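## Housekeeping for bin picking, or: please write down your objects

Hello again from the picking cell! A few of you wrote in after the May issue to ask how we decide what counts as a fair grasping trial, and I promised I'd answer properly, so get a coffee.

When I joined we had no rules at all. You ran the arm, you saw a number you liked, and you put it in your slides. Then Rozália Bíró tried to repeat one of my results for the Millaritz report and got something so far off that we both assumed the arm was broken. The arm was fine. I'd been using a nicer mix of objects than she had, I'd been setting them down gently with lots of space between them, and I hadn't written down any of it. (Sorry again, Rozália.)

So now we have a house standard. It's 11 rules on one page, and I won't copy out the lot, but these are the ones people argue with me about.

**The mix gets decided before you start.** Every bin load has to include at least one shiny thing, one soft thing and one thing that rolls. Mirrored and crinkly surfaces give depth cameras a terrible time, and it's very tempting to quietly leave them in the drawer when a deadline is coming. Put them in. If your success rate drops, well, that's your success rate.

**A human may not tidy the bin mid-trial.** No nudging and no "it was about to fall anyway." If something ends up wedged in a corner, it stays there until the robot gets it or the attempts run out. We allow 3 failed attempts in a row before the trial is closed, and a closed trial still goes in the log with everything else.

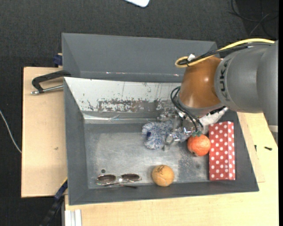 *Going in for the shiny stuff. Sunglasses, fuzzy ball and polka-dot bag still in the bin.*

**Clamps get checked by hand, every session.** Attila Kocsis added this one and he's stubborn about it, quite rightly. A bin that shifts a little between trials will ruin your calibration without making any fuss, and you can lose a whole afternoon blaming the software. Put your hand on each clamp with the arm stopped and the cell locked out. Looking at them from the desk doesn't count!

**Cables get a slow run first.** Before any full-speed work we send the arm through its farthest poses at low speed while one person watches the cable bundle and keeps the stop button within reach. You're looking for anything that pulls tight, rubs, or hangs low enough to catch on an object. Mircea Surdu wanted this limited to days when the gripper has been changed, and we went back and forth on it for ages – I won, but only just.

**Say what a success is.** For us, the object has to leave the bin and stay in the grip for 5 seconds. Lifting it and dropping it back is a failure. Lifting two things at once is logged separately, which Béla Erdős thinks is too generous and Pejman Salehi thinks is too harsh, so it's probably about right for now.

We went back through the old logs with these rules in hand, by the way. Out of 437 trials, a painful share couldn't be scored at all, mostly because the object list was missing. Those are now marked "unscored" and we don't quote them anywhere. It hurt a bit to lose them from the Nindine comparison, but I'd still rather have the smaller set.

One thing I haven't sorted out is wear. Soft objects get squashed and foil gets flatter every time it's grabbed, so an object at the end of a long run is hardly the one you started with. Should we swap them on a schedule, or photograph them and let the reader judge? The folks at Maldonado swap theirs. I lean toward photographs – cheaper, and you keep the history – but if you've tried either one, write back and tell me how it went. I'll run the best replies in the next issue, along with the full page of rules for anyone who wants to pin it up by their own cell.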